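Zulmira Fonseca
@zulmirafonseca
24 December 2023

Got another email this morning telling me my "smart" thermostat saved me money this year. Okay. Compared to what?

1/ The email is from Grirnis. It says I "avoided" $808 in heating costs. My whole gas bill for the year was $1055. So without their plastic disc on my wall I would have paid nearly double? In the same house, with the same furnace?

2/ I went looking for how they get the number. It's in a footnote that links to a help page that links to a PDF. The comparison is a home kept at 74 degrees day and night, all winter, with the windows presumably open. I don't know one person who does that. My mother keeps her place at 64 and hands you a sweater at the door.

3/ So the "savings" are measured against a made-up family of very warm people. By that math I also saved a fortune this year by not buying a boat.

4/ Before anyone jumps in: yes, I have the schedule turned on. Yes, I did the setup quiz. It asked if I consider myself a "cozy" or a "cool" household and I still don't know what that changed.

5/ What I did do is pull my old bills. Two winters before the thermostat, two winters after. The usage is close to flat. One of the "after" winters was mild, too, so if anything I'd expect it to drop on its own.

6/ Tsion Wubshet asked me if I corrected for the weather properly. No, I did it at the kitchen table with a pencil. But I'd say my pencil is at least as good as a comparison to people who don't exist.

7/ The old one was a Coltell with a little lever. You pushed it left and the house got colder. No account, no password, no year in review.
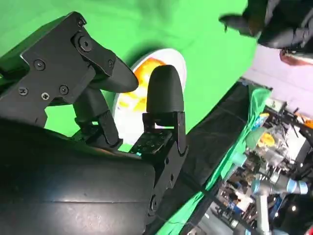 8/ And the thing people keep telling me is "well, the utility gives you a rebate." They do. I got mine in July, after two rounds of forms. I also got signed up for a program where they can bump my setting on hot afternoons. That part was on page 2 and I missed it, which is on me.

9/ I'm not saying they never save anybody anything. If you leave the heat blasting while you're at work, a timer will help. A timer has been a thing you could buy for a long time — mine would have been a lot cheaper.

10/ If yours sent you one of these emails, go find the footnote and tell me what your number is being compared to. I'd like to see if the Mirnby ones pull the same trick. I've written to Grirnis and asked for my own before and after. So far I have an auto-reply and a coupon for a doorbell.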